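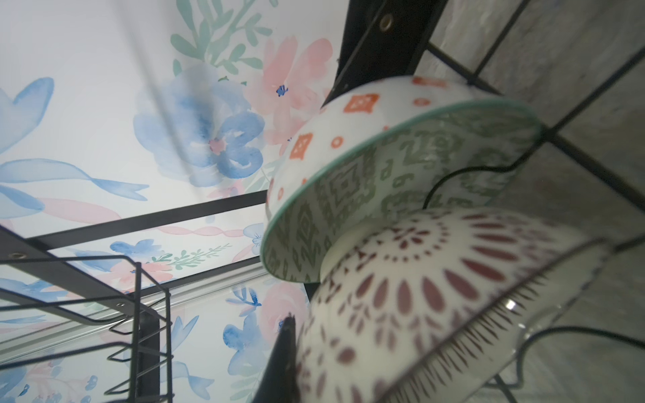

Blue and pink flowers on a white ground.

Football Open Day at Climenham: Notes From the September Visit

The Climenham club opened its new training building to members in September, and I went along for the morning session. Gates were at 9:30. By then the car park off the highway was full and people were leaving their trucks on the grass beside the practice field.

Climenham plays junior football and has done so out of the same two portable classrooms for as long as I have been writing about the league. The new building replaces both. It has a change room at each end, a therapy room, a meeting room with a projector, and an equipment cage that finally has a lock on it.

Gwenllian Gittins, the club's general manager, took the first group through. She kept it brisk. The change rooms have 48-inch stalls for the linemen along the back wall and narrower ones for everybody else, a decision the receivers have apparently complained about already. The floor is rubber throughout, so players can walk from stall to field in cleats. Drainage was the big cost overrun, and she said so without being asked. The old septic line ran straight under where the therapy room was supposed to go.

Rhydian Penry coaches the quarterbacks and had the meeting room for his part of the tour. He put up a third-and-long from last year's playoff loss and asked the parents what they would have called. Most of them wanted the deep post. He showed why the boundary corner was sitting on it, then ran the clip again with the sound off and talked through the footwork. It was the best part of the morning, and it ran over by 15 minutes, which pushed everything else back.

On the field, the kickers were working at the east end. Vilgot Nygård came over from Sweden two years ago with a soccer background and is now the starter. He hit from 40 yards with room to spare, missed one wide left into the wind, and then made five in a row. He says the waggle was the hardest thing to get used to, as he kept watching the receivers moving instead of the ball.

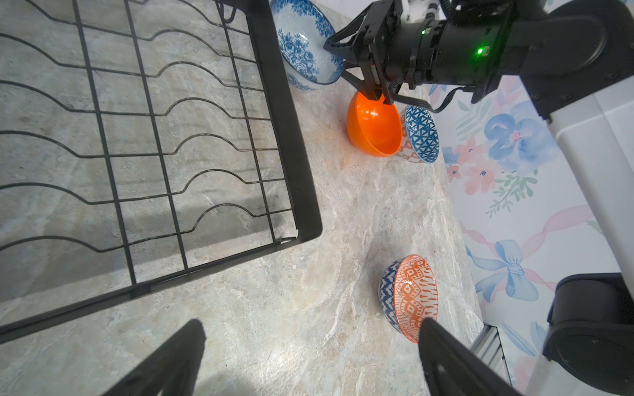
Dish rack and bowls on the counter.

I had a few minutes with Mali Hughes, the head athletic therapist. Her room has two treatment tables and a cold tub, and she has moved all the concussion paperwork onto one form that follows the player from the sideline to the family doctor. Every player on the roster now does a baseline test before the first padded practice. Last year it was only the veterans. She would like a second therapist for road games and does not have the budget for one.

Season tickets were on sale at a table near the gate. The club had sold 244 by noon, up on last year according to Gittins, although she did not have the earlier figure with her. Prices have not changed. Seats on the west side are the better buy for afternoon games, when the sun comes in low over the far stands.

The day finished with a short scrimmage, no tackling, offence against defence. The defence had the better of it. Rosaura Benavides, in her first year as defensive line coach, rotated her front four on nearly every series and still got pressure with the second group. The one touchdown came on a broken play – a scramble to the wide side and a throw across the body that Penry did not look pleased about.

Parking needs sorting out before the home opener, and the sign for the visitors' change room points the wrong way. The tour will be offered again later in the season for anyone who missed it. Names can be left at the club office.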